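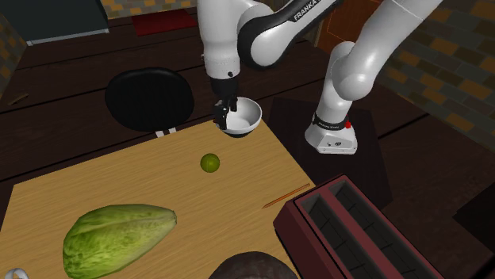

Rosaire Beaudoin thinks that most people ask the wrong question about learning robots. They want to know how clever the model is, he told me, when they should ask who made the examples and on what kind of day.

I had come to Lunero with exactly the wrong question, so I put my notebook away for a moment and started again.

The company has two rooms above a bicycle shop in Stuteden. In the first room, four operators sit at screens and guide a simulated Franka arm through small kitchen jobs. A bowl must be picked up by its rim and put down in another place. The lime, the lettuce and the toaster stay on the table during the work, and the arm must learn to live with them. Each finished attempt is saved as one example, with the path of the arm and the moments when the gripper opens or closes.

For the bowl task the team wanted 800 examples. On the Saturday of my visit they had 540.

Ok-hee Na has the last word on which ones are kept. She plays each attempt at double speed and stops when something looks strange to her. An operator who waits too long above the table teaches the arm to wait also. "It copies our doubts," she said. She does not throw away every bad attempt. If the grip slips and the operator corrects it calmly, she keeps the example, and she marks it with a separate label.

The kitchen itself is called Prinlow, after the street where the first version was drawn. Before each attempt the program moves the objects a little and changes the light. Beaudoin would like it to change more. In February they trained a model on examples which all came from one operator, and it reached 90 percent in the test. Then they moved the bowl 9 centimeters to the left, and the arm closed its fingers on air.

Since that time the operators change seats after lunch, and the tasks are mixed between them. When I left, Na was still at her screen, playing the same slow grip for the third time.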